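Does More Data Help? Collecting Hand-Held Gripper Examples for a Pick-and-Place Learner
Project report, Wendell Montoya and Auður Þrastardóttir
Supervisor: Steinar Dalsgaard

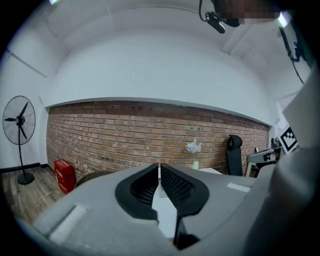
Does a learning system get better simply by being given more examples?
Only up to a point, and in our project that point came earlier than we had been told to expect. After that, what mattered was how different the examples were from each other and how many of them were bad.

1. Background

The course handout says that hand-held collection is "fast, cheap and natural." We agree with fast. A person holds the gripper, does the task, and the recording is used later to train a policy for an arm. No arm is needed while recording, so two students can work in an ordinary room for an afternoon. We were less sure about cheap, given how much of our time went into sorting recordings afterward, and "natural" is a word we would like to see removed from the handout. Holding a gripper body and closing two padded jaws on a cup is a skill, and both of us were poor at it for the first session.

Our question was narrow. We wanted to know if the last part of a data set is worth the effort of collecting it.

2. Task and setup

The task was to pick up a small object from a table and place it in a shallow tray. We used the Lileo hand-held gripper with its own camera, and the Urico software for recording and labeling. Training was run on the lab machine by Ehsan Malik, who also kept the settings the same between runs so that we could not be tempted to adjust them.

We recorded 90 examples each. The tray stayed in one place during the first half. This was a mistake, and it is discussed in section 4.

3. What we threw away

Every recording was watched once by the person who had not made it. We rejected an example if the object was dropped, if the jaws closed before reaching it, or if tracking was lost long enough for the path to jump. Of the 180 recordings, 28 were rejected.

We do not fully trust that number. The rule about tracking loss depends on what "long enough" means, and we only wrote down a limit after the first review. Wendell rejected more than Auður did. When we swapped a small batch and reviewed it again, we disagreed on 9 recordings, mostly cases where the grasp was clumsy but the object did reach the tray. A report that gives a clean rejection rate without saying who did the rejecting should be read with care, and that includes ours.

4. Results

The policy trained on half the accepted examples did nearly as well as the one trained on all of them, as long as the tray stood where it had stood during recording. When we moved the tray, both policies got worse. The one trained on the full set did better here, which looks like support for collecting more. But the full set was also the only one that contained recordings with the tray in other places. We cannot separate the two effects, and we should have planned for that before we started.

As a late check, Ehsan trained one more policy on a mixed set of the same size as the half set, drawn from both periods. It handled the moved tray about as well as the full one. We tested it only 12 times, which is too few to lean on, but it points toward variety and away from volume.

Auður's recordings were slower and smoother than Wendell's. We expected the slow ones to train better and found no clear sign of it.

5. Comparison with earlier work in the course

The Egilsson group, who did this project last October, reported steady improvement with every added batch. They changed the objects with every batch as well. Their report calls this "natural growth of the data set," and their main graph has number of examples along the bottom with no mention of objects. We think their result and ours may be the same result. Troels Thoroddsen, who was in that group, read a draft of this section and disagrees. In his view our task was too easy for extra examples to show their worth. He may be right. A single small object and a shallow tray is not much of a test.

6. Problems worth knowing about

Fast wrist turns blurred the camera view and made most of the tracking losses. Slowing down fixed this for us better than any setting in Urico did.

Start and stop marks were placed by hand. Several early recordings include a second or two of standing still, and we trimmed these before training.

We tried the automatic quality score in the Vititz plug-in and stopped using it. It gave high scores to two recordings where the object ended up on the floor.

7. If we did it again

Plan the positions first, on paper, and shuffle them across both people and the whole collection period. Write the rejection rules before anyone records. Collect half as many examples and spend the saved time on testing, where this report is weakest. The recordings and both sets of review notes are in the course folder, rejected ones included.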